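Starum Shop Chores: a data card

Version 2, put together in Jillville by Gediminas Adomaitis and Urmas Vaher

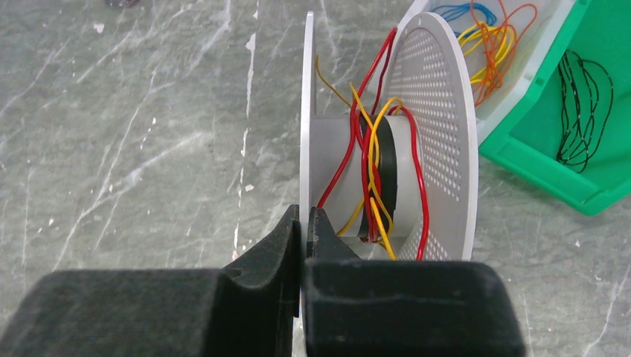 We started this collection after a long argument over tea about whether a machine could do the boring half of our work yet. Plenty of people will show you a robot arm stacking blocks, and good on them, but the jobs that eat up our days are the fiddly ones: putting wire away, sorting offcuts, getting small parts back into the bins they came from. So we decided to record exactly those, on our own benches, with the ordinary mess left in.

What's in it

There are 877 recordings in this release. Of those, 367 are wire and cable jobs, where the arm has to handle a spool or a bundle without making a worse tangle of it. Another 158 are wiping and tidying jobs from the kitchen, and the rest are general bench sorting. Each recording comes with the view from the wrist camera, the joint positions, the gripper opening and a short written instruction in the sort of language you'd use with a new apprentice ("put the spool back with the wire", "pop the black wire in the green bin"). Wire colours vary quite a bit, and red, yellow, blue, orange and black all turn up.

All of it was driven by a person. The arm did nothing on its own in these recordings, so please don't quote them as evidence that it can.

Can it do the chores yet?

Some of them, on a good day. Urmas trained a small policy on the first release, which we called Mockus, and it was decent at picking up anything stiff with an edge to pinch. A spool flange suits two fingers nicely. Loose wire is another story altogether, as it springs about, hides behind whatever is being held and changes shape the moment you touch it. Mockus would happily carry a spool across the bench and never notice the loop trailing off the side. Gediminas still reckons he can clear a bench faster with one hand and a sandwich in the other, and I (Urmas) haven't been able to prove him wrong.

Known problems

The wrist view is close in, and the fingers cover part of whatever they're holding. If your method needs to see a whole object through the whole grasp, you'll have trouble.

Shiny insulation throws bright highlights, which our colour labelling sometimes took for white wire. We've fixed the ones we found.

Most of the wire recordings come from the one bench. A model trained only on those may well sulk when you give it a plain white surface, and ours certainly did.

Using it

Have a look at the instructions file before you train anything, as we changed the wording of the bin tasks between releases. The Lavodholm folder holds recordings from our second workshop and makes a fair test set, so please keep it out of training if you'd like to compare results with ours.

Corrections are very welcome. We go through them on Thursday afternoons, usually with the kettle on, and we do write back.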